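Nollgate rolls out a walk-behind undercarriage washer for bus and truck yards

WEDPORT, June. Hi, I'm Nhyira Ayaaba, and I look after product at Nollgate. My colleagues usually write these releases, but I've spent so long lying on wet concrete for this one that they let me have a go!

We're launching the Datgate, a walk-behind washer that cleans the underside of buses, box trucks and trailers while they stand on flat ground. You don't need a pit or a lift (most of the yards I visit have neither). The operator steers it with a long handle, the low spray head rolls in under the chassis, and the dirty water gets pulled back into the machine through a squeegee skirt at the rear.

I grew up around a coach depot, so I know what the old way looks like. Somebody gets handed a lance, a pair of rubber boots and a flashlight, and comes back an hour later with grit in their ears. Road salt sits on brake lines and crossmembers all winter, and by spring you're paying for parts that should have lasted years.
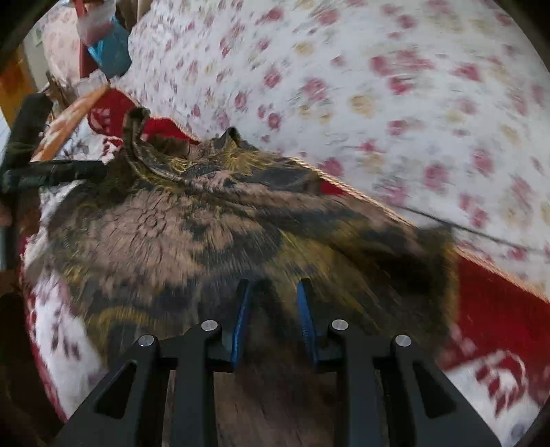
What's in it

The Datgate runs on a battery pack and carries 155 gallons of clean water in a tank you can fill from any ordinary yard hose. The spray head has 4 rotating arms, and you can swap the nozzles by hand, even with gloves on (I insisted on that one, loudly, in several meetings). Pressure tops out at 3,000 psi, and there's a dial on the handle to bring it down when you're near wiring or air lines.

The whole thing weighs 434 pounds empty. That sounds like a lot until you feel the drive motor take over, and then it's more like pushing a shopping cart with good wheels. There's a parking brake, too, for yards with a slope.

Who's been using it

Ruiz-Ortega, the delivery company on the east side of Wedport, had our test machine through the winter. Their night crew put it under everything they own, and they weren't shy with feedback! The first handle was too short, so we made it longer. The work light pointed at your shoes, so we moved it to the spray head. They also asked for a hook to hang the hose on, and I'm a little embarrassed we hadn't thought of it.

Getting one

Orders are open now through the Nollgate sales desk, and the first machines leave our Wedport shop in June. We'll bring one to your yard for a demo if you're within a day's drive, and I'll probably be the one towing it. Have your dirtiest truck ready.

Press contact: Nhyira Ayaaba, Nollgate, Wedport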